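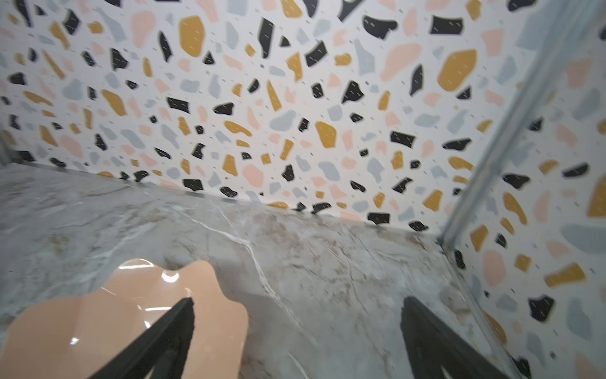

"How do you get the old paper off without wrecking the wall?"

"Wet it, wait fifteen minutes, and go in low with a wide blade."

Karabo Le Roux wrote that on the back of a receipt, though it was not hard to remember. The man behind the counter at Gwynne put a scraper down next to the buckets of paste and rang it up. He asked how many rolls she wanted. She said she hadn't picked one yet.

The sample books were on a slanted table by the window. She turned past the stripes and the ferns and stopped at a terrazzo print, white with chips of black and mustard and pink and a pale blue-gray. She looked at it for a long time. Her mother would have hated it. Her mother had papered the kitchen on Kestulwood Road in brown wheat sheaves and kept it that way for 31 years.

"That one's busy," the man said.

"It's a small kitchen."

"Busy's worse in a small kitchen." He wrote down the number anyway.

She drove home with the heater on. It was November and already getting dark at four. Steinar Thoroddsen's truck was in the driveway, and he was sitting in it eating a sandwich. He had put in her mother's counter, the gray marble one, the last big thing her mother bought. Karabo had asked him to come look at the seam at the back where it met the wall.

"You could have gone in," she said. "The key's where it always is."

"I wasn't sure it was still all right to."

They went in together. He ran his thumb along the seam and said the caulk had shrunk, that was all, and he could redo it after the paper was up. Then he saw the scraper in her bag.

"You're taking down the wheat."

"I'm selling in spring. The agent says it has to go."

He nodded and put his thumb back on the seam, although he had finished with it.

They wet the wall by the window and waited. Neither of them had much to say, so they watched the oven clock. When the time was up she went in low with the blade and the first strip came away in one long piece, wheat and all, and folded over onto the marble. Under it was plaster, and on the plaster somebody had written in carpenter's pencil.

It was her mother's handwriting. It said 17 rolls, and below that, crossed out, 15. Then a column of addition that was wrong. Then, off to the side, smaller: K. wants the one with spots. Next time.

Karabo put down the scraper. She had been six. She remembered the store, and sitting under a table, and a book of samples open on the floor, but she did not remember asking for anything.

"Spots," Steinar said. He was reading it over her shoulder.

"I guess so."

"What did you pick today?"

She got the sample out of her coat and held it against the plaster, above the marble. He stood back as far as the stove would let him. The mustard looked darker in here than it had in the shop.

"The man said it was too busy," she said.

"It is busy."

She held it there a while longer — her arm was getting tired — and then she taped it up beside the writing and picked up the spray bottle. There were 3 walls left to wet. Steinar took off his jacket and asked if she had another scraper. She didn't, so he went out to the truck to get his own.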